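Pistby folding and sorting table, white top
Made by Goltico
In stock, ships flat in one box

Pistby is a table for the work that is done between the dryer and the closet. Many of our customers do this work on the bed or on the kitchen counter, and then they must clear it away before dinner. With Pistby you have one surface that stays for it. The top is white, smooth and matte, and there is no pattern in it, so a small sock or a loose button is easy to find again.

The top measures 63 by 38 inches. A bath sheet can lie on it folded once, and you still have place for the pile beside. Fleece, terry and other fuzzy fabrics slide over it without catching.

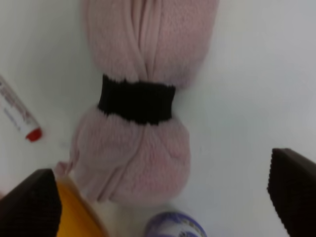

Last changed: September 2020 (assembly section, care section)

What is soft and thick does not always want to lie flat in a drawer. A fuzzy pink piece gathered together with a black band around its middle makes a bundle which stands well in a basket or on a shelf, and you can make many of them in a row if you work from one side of the table to the other. We suggest to keep finished things on the left and unfinished things on the right, or the opposite if you are left-handed.

Measures and parts
Top: 63 x 38 in.
Color of top: white, matte
Feet: adjustable, for floors that are not even
Screws for the legs: 6, and one spare
Tool: hex key, in the box
Guarantee: 6 years for home use

Assembly
Put a blanket on the floor and lay the top on it with the white side down. Attach the legs by hand first and tighten the screws only when all of them are in their holes. Two people should turn the table over, holding it by the long edges. Do not lift it by the legs. When it stands, press on each corner and adjust the feet until it does not rock.

If your box came without the hex key, please write to us and tell the order number. We had this problem with one delivery from the Niven warehouse, and we send the key free of charge.

Care
Wipe the top with a damp cloth and a little dish soap, then dry it. Please do not use scouring powder – it makes shiny marks on a matte surface and we cannot repair them. Ink from laundry pens should be removed the same day. Hot irons must stand on their own rest and never directly on the top. For the monthly cleaning we sell Pristen surface soap, but a mild soap from the supermarket is also fine.

A few things may of course live on the table all the time. A short jar with a purple lid and drop-shaped vents, of the kind one sees with air fresheners, takes little place near the edge. Put a saucer under any gel or oil which can leak, and look under it when you wipe the table.

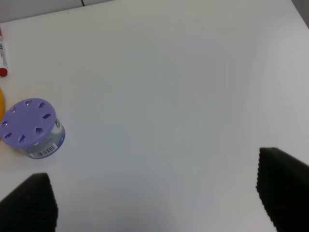 Ese Ogbonna wrote to ask if the surface looks gray in the evening, as her old table did under a ceiling lamp, and added that she finally bought Pistby and moved the lamp to the wall. Her tip was to let the light come from the side, where your own shadow does not fall on the folding.

We agree with this. A white matte top takes the color of the light in the room, so with a cold bulb it can seem a little blue and with a warm one a little cream. Both are normal and not a fault of the table. If you want to compare with your walls, ask for the color sample. It is free and goes by letter.

Delivery and returns
The box is long and rather heavy, so please measure your stairs before you order. The driver brings it to the front door. You can return the table if it is not assembled and the foam corners are still in the box. For assembled tables, write first to Aigars Jaunzems in our service department and attach the order number.

Also for Pistby: set of felt pads, spare feet, shelf for under the top (from the end of the month).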